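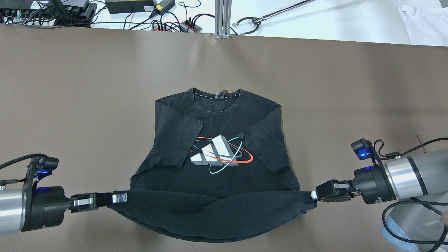
Somebody from the late shift wants to know why the Pascu blacks have gone green again, and whether we're ever going to stop blaming the water. Fair question! The note was stuck to the dye bench when I came in, along with a swatch that is, I have to admit, pretty green.

10/11/2021 – dye room, overdye job 1234

So, the water. I have been blaming it since October and I'm going to keep blaming it a little longer, but I did at least do some work on it today instead of just grumbling. I ran two pots side by side, both 20 litres, same scoured cotton, same black (Flarel, from the tub we've already got open). One pot with tap water, one with tap water plus the softener. Salt in at the start for both, soda ash in after the salt had had a good while to do its thing.

Before rinsing you honestly couldn't pick one from the other. After rinsing the plain one had a faint bottle-green look along the seams and the softened one was more of a navy-ish black. So neither is a proper neutral black, which is annoying, but they're wrong in different directions, and I find that kind of cheering?

What I think is going on (pencil, not pen): the black is a blend, and the red part of it isn't keeping up with the rest. Hard water probably makes it worse. Temperature might too. The pot by the window always runs cooler than the dial says, and I've got a bad feeling that most of the Pascu job went through the pot by the window. I went back through the sheets to check and the pot column is blank for four of the loads. Two of those are in my handwriting, so I'll be quiet about that.

Rinsing – I went to 8 rinses on the softened swatches and they were still letting a bit of colour go at the end. Hot soak overnight, then another look in the morning. The old sheet says 4 and I don't believe anyone has ever got a black clear in 4, including whoever wrote the sheet. I've crossed it out and written "until clear", with an arrow to the soaking bins.

The Drenach black finally turned up too, in a bag inside a bag inside a box with a split corner. No spill that I could find, but wipe the shelf down before you put anything pale on it, and please wear the mask when you open it, it's a very fine powder. I've only done a spot test on a scrap so far. Looks warmer than the Flarel, maybe even too warm, going brown where it's thin. My plan is to try the two mixed, mostly Flarel with a bit of Drenach to pull it back from the green, on scraps first and not on anything belonging to a customer!

Other bits from today:

- Polyester thread is still not taking colour, same as always. If a piece has contrast stitching now, it'll have contrast stitching after. I'd like a line about it on the intake form.
- Prints are the same story. The cotton changes around them and some inks go a bit dull from the long hot soak, so scrap-test anything you aren't sure of.
- The Plata scale drifts if it's sitting next to the dryer vent. Moved it to the far end and it settled right down. Please leave it there.
- We're low on soda ash. There's a full tub of something white under the sink with no label and I'm not going to be the one who finds out.

For the late shift: the tap-water swatches are pegged on the left and the softened ones on the right, tags on all of them. Look at them by the window and then again under the tubes, they shift quite a lot. Write down what you see before you read what I've put on the back of the tags.

Mixed-black scraps next, in the other pot, with the thermometer clipped in the whole time. I'll fill in the pot column.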